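News > Local > Elections

News Politics Council Schools Opinion Subscribe

Furneck's new clerk won by 22 votes, and she can't wait to get to the filing cabinets

The town clerk-elect of Furneck had been awake since 4 a.m. when we met, and she was still talking faster than I could write. The recount had ended the evening before. She had beaten a two-term incumbent by 22 votes, a margin that held through every box, and she had already drawn up a list of things she wants to change before the spring town meeting.

"I ran for clerk because I love the clerk's office," she said. "People kept asking me what I was really running for. School board? County? No! I want to run the dog licenses and the ballots and the burial permits. It's the best job in local government."

It's hard not to catch some of that. I have covered elections in this corner of the county for 11 years, and I don't think I've ever heard a candidate get so worked up about absentee envelopes. She brought one to the interview. She unfolded it on the table between us and showed me where the signature line sits, right under the flap, and how easy it is to seal the thing without noticing it.

"Over and over at the doors I heard from people who had a ballot sent back," she said. "They felt dumb. They aren't dumb, it's a bad envelope. You move the line, you print it darker, you put a big X next to it. I'd love to have that done by the March vote."

Her path to the job ran through the Altanow precinct, out past the reservoir, where she grew up and where turnout has been the lowest in town for as long as anyone has kept track. She lost Altanow in her first try for office, a library trustee race she now calls "a very educational beating." This time she carried it with 545 votes, and those votes made up for a weak showing downtown.

She gives a lot of the credit to the Rostami Road polling place, which the selectmen reopened in the summer after closing it during budget cuts. Before that, voters in the north end had to drive to the middle school gym. The bus doesn't go there.

"You put the ballot box close to people and they come," she said. "I stood outside Rostami Road from open to close -- at the legal distance, I measured it -- and I saw neighbors I hadn't seen in years. One of my old teachers came twice, the second time just to bring me soup."

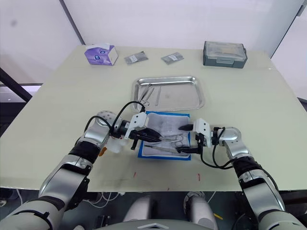

The recount, hour by hour

The incumbent asked for the recount, as state law allows in a race this close, and the clerk-elect said she would have done the same. Teams of two worked through the ballots at the Faltton Community Center, one reading and one marking, with observers from both campaigns across from them. It took 16 hours over two sessions.

"I know I'm supposed to say it was agony," she said. "My stomach hurt, sure. But I was fascinated! I'd never watched one before. You see every way a human being can fill in an oval. Check marks, circles, little stars. Someone had written 'thank you' at the bottom of theirs and I nearly cried."

A handful of ballots were challenged, and the two sides settled nearly all of them on the spot. The final count moved each candidate's total slightly and left the gap where it was. The incumbent called that night to concede. The two have met since, at the incumbent's suggestion, to go over the calendar and the vault.

"She was gracious, and she knows where everything is," the clerk-elect said. "I took eight pages of notes. There's a whole drawer of cemetery deeds that only makes sense if you know which road used to be called what."

What comes first

She takes the oath in January. The envelope is at the top of the list, followed by evening hours twice a month, so that people who work days in Faltton can get a marriage license or register to vote without taking time off. She has asked the finance board whether the office could shift its hours and stay within the current budget, and she expects an answer in December.

Then there are the old record books, which she would like to have scanned. The earliest ones are in a script she is teaching herself to read at the kitchen table after supper. She has gotten as far as the fence viewers.

"Do you know we still have fence viewers?" she asked me. "It's an elected position. The seat's been empty for years. If you're reading this and you live in Furneck, please, come see me about the fences."

Nomination papers for the spring town election will be available at the clerk's office in January.

14 shares | 9 comments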